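June, notebook 4, bench side
Entry: NM, with additions from Unai Vidal

Pellet trials for the Tarar valley heat supply question. Picks up where the May pages stop. Raw data are in the shared folder under Tarar/pellets; only what is needed to read them is written down here.
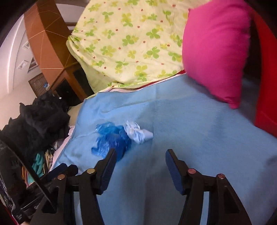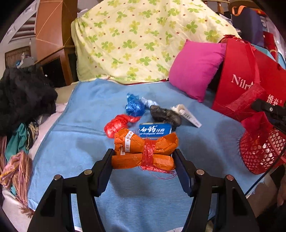
*Reading time: 4 min*

## Feedstock

Two feedstocks on hand: spruce sawdust from the Vuvbridge mill and mixed hedge and orchard cuttings chipped at Ninbridge. The mill sawdust is what the existing boilers were set up for. The cuttings are what the two lower villages have plenty of and currently burn in the open at the end of winter.

Sawdust went through the hammer mill once. Cuttings needed two passes and still left long fibers on the screen, mostly bark. Oversize was put back in for the second pass and discarded after that. Mass of the discarded part was logged for batches B and C. It was not logged for batch A, so the yield for A should not be quoted.

## Moisture

Oven method, 105 °C to constant mass, duplicate trays. The duplicates agree well for sawdust and poorly for cuttings. I put this down to sampling from the top of the bag, where the coarse pieces collect. Candela Valcárcel's suggestion is to cone and quarter before every draw. Adopted from batch C onward.

The handheld meter reads consistently low against the oven on cuttings. It is fine for deciding whether a bag goes back on the drying rack. It should not appear in any table.

## Pressing

Small flat-die press, die heated to 90 °C before the first charge. Notes per batch:

- **A** (sawdust only): steady feed, pellets glossy and hard, no stops.
- **B** (cuttings only): blocked twice. Cleared by running a handful of oiled bran through the die. Pellets dull, many with lengthwise cracks.
- **C** (equal parts by dry mass): no blockage. Surface between A and B. Fines in the tray noticeably lower than for B.
- **D** (as C, with water added before pressing): swelled on the cooling tray and lost shape. Stopped early and not repeated.

Senad Gashi's logger was on the motor supply for all four. The trace for B has a gap where the clip came off; the file header says so, but the plot does not. Add a note to the plot before it goes to anyone outside.

## Durability

Tumbling box, 3 runs per batch, sieve afterward. D was not tested. A and C both pass the threshold we set in the project plan. B does not, and the spread between its runs is wide enough that I would not report a mean on its own.

Unai: the sieve used for run 2 of batch C had a dented rim and may have let whole pellets past the edge. Repeated with the other sieve, difference small. Both values kept in the sheet, the first one flagged.

## Ash

Muffle furnace, crucibles in the left rack position only. The right side still runs cool. Ash from the cuttings is clearly higher than from the sawdust and has visible grit in it. Some of this will be soil picked up when the piles are loaded by tractor. A washed subsample should separate bark ash from dirt. Not started.

The ash number matters more than the others for the villages. The school boiler at Ninbridge is emptied by hand, and the interval between emptyings was one of the first things raised at the household interviews. The Zerkon units have an automatic grate but a narrow ash auger, and clinker in the auger is the failure their owners describe.

## Link to the supply model

Mesfin Gebreyes needs three things from this bench for the scenario runs:

1. Usable fraction of cuttings after milling (B and C only, see above).
2. Press energy per tonne, dry basis.
3. Highest share of cuttings that still passes durability.

Item 1 can go over now. Item 2 waits for the corrected B trace, or we leave B out and say so. Item 3 is open: pure cuttings fail and equal parts pass, and we have nothing in between. Two more blends would narrow it.

Mesfin also asked whether transport should be counted from the chipping site or from the field edge. Field edge, in my view – the interviews show that most households pay a neighbor for that leg, and it is left out of every price they quote when asked what their firewood costs. The model currently starts at the chipping site. To be settled on the next call, along with how to value unpaid stacking and splitting time.

## Open

- Re-zero the balance. It drifted between the first and last tray of batch C.
- Wash subsample of cuttings, then ash.
- Blends E and F, both above half cuttings. Same die, same preheat, no added water.
- New gasket for the tumbling box door. Dust escapes at the lower corner and is being lost from the fines count.
- Senad to re-export the motor traces with time in seconds.
- Ask Vuvbridge whether the sawdust was stored under cover. The last bag was darker than the rest and smelled sour. It has been set aside and is labeled.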